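Donnerstag, 22. September 2022

Kaffee um sieben, Besprechung um acht, und um neun wusste ich schon, dass der Bericht für Modgate heute wieder nicht fertig wird. Kanyarat hat mir gestern Abend die Auswertung geschickt, 1.864 Episoden, sauber sortiert, und darunter nur den Satz: »Schau dir mal die Folie an.« Mehr schreibt sie nie, wenn es schlimm ist.

Die Methode an sich ist ja hübsch. Wir lassen die Policy nicht mehr am Stück lernen, sondern zerlegen jede Demonstration an den Stellen, an denen sich der Griff ändert, und bewerten die Abschnitte einzeln. Thanakorn nennt das »Griffwechsel-Segmentierung« und spricht es aus, als hätte er den Titel der Veröffentlichung schon gedruckt gesehen. Für starre Teile klappt es prächtig. Bei Stoff so mittel. Und dann kommt die Tüte.

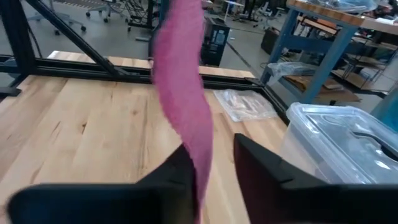
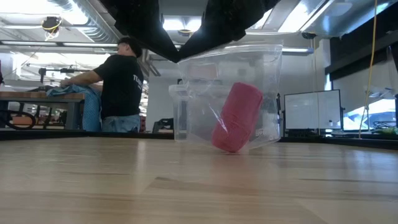

Was mich an der Segmentierung seit Wochen ärgert, ist die Schwelle für den Griffwechsel. Sie hängt am Abstand der Finger und an sonst nichts. Bei einem Würfel weiß man dann Bescheid. Ein rosa Stoffstreifen zwischen zwei schwarzen Fingern ist aber fast so dünn wie gar nichts, und die Folie einer durchsichtigen Tüte erst recht, auch wenn unten eine ganze rosa Rolle drinsteckt. Für unser Verfahren sind das drei Namen für denselben Zustand: Greifer zu, vermutlich leer. Entsprechend schneidet es die Episoden an den absurdesten Stellen auseinander. Von 200 Segmenten, die ich heute von Hand durchgesehen habe, waren 87 falsch begrenzt. Ich habe die Zahl zweimal nachgerechnet, in der Hoffnung, mich verzählt zu haben. Beim ersten Mal hatte ich mich verzählt, zu unseren Gunsten.

Thanakorn schlägt vor, die Handgelenkkamera dazuzunehmen und den Wechsel aus dem Bild zu schätzen. Mein Einwand war, dass das Bild bei Folie hauptsächlich aus Glanzlichtern besteht. Sein Einwand gegen meinen Einwand war, dass ich das im Februar schon einmal behauptet und dann nie geprüft habe. Stimmt leider. Steht sogar hier im Heft, ich habe nachgeschlagen.

Also prüfe ich es jetzt. Mehr als 620 Episoden mit Beuteln haben wir, das sollte reichen, um mich in die eine oder andere Richtung zu blamieren. Kanyarat rechnet heute Nacht die Variante mit Bild, ich beschrifte morgen die Grenzen nach, von Hand, wie im Mittelalter. Die Leute in Hastville wollen bis dahin eine Kurve sehen, die nach oben geht. Ich habe angeboten, die Achse zu drehen. Am Telefon lachte keiner.

Mittags Linsensuppe, zu salzig. Den Pullover im Büro vergessen - also morgen früh frieren. Und den Absatz über die Grenzen der Methode noch einmal schreiben, er ist bisher zwei Zeilen lang.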